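June
By Svenja Reisinger, Mavido Press Office
Reading time: 3 minutes

Mavido Keeps Its Old Metal Shoe Bins and Questions the Case for Coated Replacements

LULLBERG – Mavido, which sorts and repacks returned shoes for mail-order sellers, will keep the sheet-metal bins at its Lullberg site and will not go ahead with a planned switch to a new coated model. The decision follows a 20-week trial in which 78 of the site's 364 bins were swapped for bins finished with Zovia, a surface sold to the company as "practically wear-free."

The company would like to know what "practically" was meant to cover. By the end of the trial, most of the Zovia bins had marks along the base of the back wall, where heels and buckles land. The old bins have marks in the same spot. They also have several years of work behind them.

"We were shown a very nice sample the size of a postcard," said Rahel Haslinger, who runs the sorting floor. "I asked what happens when you drop a hiking boot on it all day, and I was told that this was a great question. I never got the answer."

Mavido paid for the trial itself. Each coated bin was quoted at $705, before delivery and before the matching lids, which the site doesn't use. Staff were asked to work as usual and to report damaged shoes, snagged laces and any pair that had to be cleaned a second time. The rate of complaints was the same for old bins and new ones. A supplier report given to the company halfway through described this as "an encouraging baseline." Mavido reads it as no difference.

There was one thing people on the floor did like. The new bins were brighter inside, and dark shoes were easier to spot in the corners. The company takes that seriously and is looking at better overhead lighting, which it expects to cost far less. It makes no promises about that either until the lamps have been up for a while.

Worn paint on the old bins has been raised as a concern by two customers, and the company thinks it was fair to ask. A bin with bare metal showing looks tired, and a customer walking through may well wonder about the shoes. Mavido's position is that looks alone don't justify throwing out a sound bin. Bins with sharp edges, open seams or flaking paint that comes off on a cloth will be pulled from use and sent to Pichler, a local metal shop, for grinding and repainting. Scuffs and scratches will stay.

"People keep asking me if we're against new equipment," Haslinger said. "I'd buy it tomorrow if it did what the brochure says. Bring me one that's been used hard somewhere else, with the shoes still going in and out of it, and let me look at the bottom."

The 78 trial bins will stay in service until they wear out. Mavido will publish their condition next June, next to that of the bins they replaced, and invites other returns businesses to send in their own results, good or bad.

An open metal bin with sloped sides, its inner back panel worn along the lower edge and its floor scuffed to bare metal:

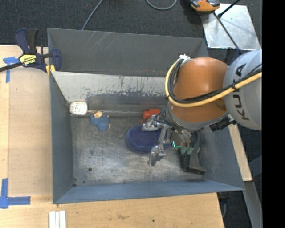

About Mavido

Mavido inspects, cleans and repacks returned footwear in Lullberg. Press questions go to Svenja Reisinger at the Lullberg office. Requests to present new surface coatings should come with a used bin.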